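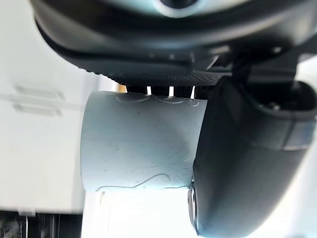 Figure 1. Pale gray-blue cylindrical piece, held with its long side toward the viewer. Note the fine scratches in the middle part and the wavy lines along the two long edges.

Household Materials and Repair, Handout 4
Looking at a worn surface before you clean it, fix it or throw it away

Bikberg Evening School
Wednesday, August 17, 2022

Please read this handout before the practical session. Bring it with you, together with a soft cloth, a pencil and the small magnifying glass from the course kit. The kit can be borrowed at the front desk for those who joined late.

1. What we want to learn

In the first three handouts we talked about what things are made of. Now we talk about what has happened to them. A cup, a short piece of pipe, a lid or a box from the kitchen carries many small marks. Some were there from the first day, and some came from use. When we mix up these two kinds, we make mistakes. I have seen students polish a molded seam for a whole evening, thinking it was a scratch. The seam was still there, and the good surface next to it had become dull.

The object in Figure 1 is a good one to practice on. From the picture alone one can say it has a rounded form and a smooth surface, and not much more. It could be a short section of plastic pipe, it could be a cup. In your notes, write both possibilities. To write "cup" with full confidence, you must see a closed bottom, and the picture doesn't show it.

2. Words we will use

Scratch: a narrow line where the surface was cut or pressed. It usually has a beginning and an end, and you can often feel it with the fingernail.

Scuff: a wider, dull area made by rubbing. The edges of a scuff are not sharp.

Speck: a small point. It may be dirt on the surface, or it may be inside the material. Cleaning will tell you.

Seam: a line from production, where two parts of a mold met or where two pieces were joined. A seam often runs along the whole length of the object, and it often stands a little higher than the surface around it.

Contour: the outer line of the shape. We use this word also when a mark follows the outer line.

Students ask me each year if "scuff" and "scratch" are the same. In everyday speech people mix them. In this course we keep them separate, because they are repaired differently.

3. Reading the figure

Look first at the middle of the piece. The marks here are faint and they are scattered. There are scratches, small specks and scuffs together. A pattern like this is normal for something that has been in a drawer or a box with other hard things, but it does not prove it. Write "scattered marks, middle part" and leave the cause open.

Then look at the thin line at the upper edge. It makes loops, almost like the border of a scalloped tablecloth. It follows the contour of the top. This is a difficult mark. The regular following of the contour speaks for a molded seam. The looping form speaks for a scratch, for a seam is most often straight. I would not decide from a photograph.

The line at the lower edge is less regular. It goes up and down as if drawn by hand. Compare the two lines and write one sentence about how they differ. One sentence is enough.

4. How to test a line on a real object

Wash the piece in warm water with a little dish soap and dry it. Do not use scouring powder, and do not use the green side of the sponge.

Hold it near a window so that the light comes from the side. Turn it slowly. A raised line and a cut line both throw a shadow, but the shadow falls on opposite sides.

Move your fingernail across the line, not along it. If the nail climbs, the line is raised. If the nail catches and drops, the line is cut. If you feel nothing, it may be a stain or a pencil mark, so try again with a damp cloth.

Follow the line to its end. Does it stop suddenly, or does it continue around the piece and meet itself? Make a small drawing.

For a round object, put a folded towel under it. Round things roll from the table very willingly, and a fall gives you a new mark that will confuse your notes.

5. What to do with the result

A molded seam is left alone, except when it is sharp and hurts the hand or the lip. Then you may take off the highest part with fine paper, used wet.

Light scratches on plastic that does not touch food can be reduced with plastic polish. We will use Gutuvora paste in class. Put a very small amount on the cloth and work in small circles, then wipe. Please do not try this on cups and plates.

Cups and food boxes with deep scratches should not be kept for food. They are difficult to wash well. They can hold pencils, buttons or seeds.

On pipe, surface marks on the outside are mostly harmless. Look at the ends, where cracks like to start. If there is a crack, replace the piece.

6. Exercise for home

Choose 4 objects from your home, at least one of them round. For each object write the following:

- name, or two possible names if you are not sure
- color, in plain words
- marks you see before cleaning
- marks you see after cleaning
- which lines are raised, which are cut, and which you could not decide

"Could not decide" is a correct result and you will not lose points for it. Guessing costs points. Do not write more than one page for each object.

Bring the pages to the first meeting in September. It is in Room 19 of the Hirvonen building, the second door after the stairs.

7. Reading

Wundia course reader, the chapter on surfaces, page 70 and the two pages after it. The table on page 70 uses the British spelling "mould" and has a printing mistake in the third row: "raised" and "cut" are exchanged. Correct it with pencil in your copy.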